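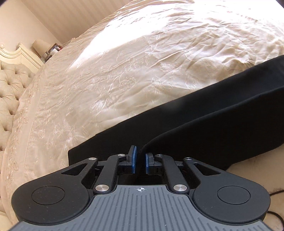 December, 16:40. Posted by Imani Tran

Ticket 88, Barkby club, folding task. Gripper slips on dark cloth, still open. Sorin says its the pads, I think its the closing force. On the cream bedspread the black fabric at least stands out, so tracking isn't the excuse. One fold between the blue pads, close, lift, drops. 10 tries, 5 dropped.

Tried so far:
- pads wiped, no change
- force up to 40, better but motor whines
- slower close, no diffrence

Next: Ye-seo to swap the left finger servo, then rerun same cloth. Don't touch the config pls, Rosário has the only good copy.

Recent tickets
Derkness arm won't home
Wesitside demo, battery list
Calibration drift after restart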